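Equipment Planning Meeting - Minutes

Chair: Pankaj Jaiswal
Minutes: Kamlesh Pal
Also attending: packing, maintenance, purchasing
Apologies: the Torance representative, who sent a two-page note instead (see item 3)

1. Minutes of the last meeting

Accepted with one change. Under item 5 the word "agreed" should read "discussed." Pankaj did not agree to a second cell and wants that on record.

2. Two-arm cell, small box handling

The cell is on a marble-patterned top with pale walls on three sides and an arm at each front corner. The work under review is the handling of small flat white boxes, the kind we now do by hand on the short bench.
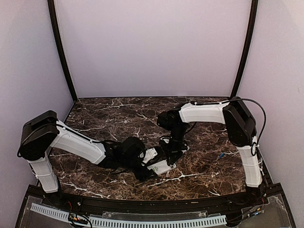 Pitum, November

Kamlesh reported on the visit. Both grippers can get to the same box, one at each end, and the supplier is very pleased with this. Packing asked why a box that size needs two arms when one person picks it up with one hand. The supplier's answer was that two arms allow the box to be turned and opened without a fixture. Packing said that might be so, but we have not been shown a figure for it. The quote gives no cycle time. It gives a "target," and nobody in the room could find out who set the target or on what box.

Maintenance had questions about the wiring. Cables run along the tops of the arms, held with small clips and ties, and there are wires and connectors sitting out by the bases at the front. Fine for a trial bench, in maintenance's view, but the quote says "production ready" and those words have a meaning here. Maintenance wants to know if the price includes proper covers at the front or if covers will turn up later as an extra, the way they did on the Amissah labeler.

Purchasing asked if the cell handles anything except white boxes. Kamlesh said the supplier's material talks about "mixed product" but the list of tested items was not attached. It has been asked for twice.

Action: Kamlesh to get the tested items list and a measured cycle time, in writing. No further visits until both arrive.

3. Quotes

Two quotes are in hand, Torance and Tirnholm.

Torance: $2,753 a month on a lease, arms and frame included, grippers included, training not included. Spare gripper fingers are $232 a set. The note does not say how long a set lasts. Purchasing pointed out that without that number the monthly price is only part of a price.

Tirnholm: will not quote until we pay for a $600 site survey, to be credited against an order. Pankaj said he has paid for surveys before and has yet to see one recommend against buying. Purchasing thinks the survey is still worth having, as it would at least settle the floor space and the power supply. Some back and forth on this. No decision.
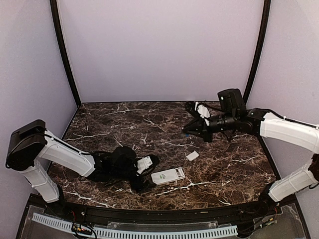
Pankaj's main worry is the step between boxes. Getting hold of one is the easy part to sell. What we need to hear about is how boxes arrive, how they leave, and who squares them up when they land crooked. Neither quote mentions a feeder. If an operator has to stand there placing boxes on the table, we have bought a lease and kept the job.

Packing agreed, and added that boxes from our own stock are often a little crushed at the corners. Any trial should use those and no others. Maintenance asked for smaller items to be mixed in as well, given that half our orders have a second piece in them.

Kamlesh spoke for the other side. The short bench is hard to staff in the late afternoon and that is not getting better. A slow cell that runs through that gap could still pay for itself. Pankaj accepted the point but wants the gap written down in hours before it is used as an argument again.

Action: Packing to log short bench hours lost, starting Thursday.
Action: Purchasing to ask Torance for finger life and a price for front covers.
Action: Purchasing to ask Tirnholm if the survey fee is refunded when no order follows.

4. Budget line

The line stays in the plan as a placeholder with no amount against it. Pankaj will not put a number in until item 2 is answered. Kamlesh asked for it to be noted that an empty line tends to get taken by somebody else. Noted.

5. Other business

The tape machine on the long bench is still jamming. Maintenance has the part on order.

Next meeting to be called by the chair when the supplier answers are in.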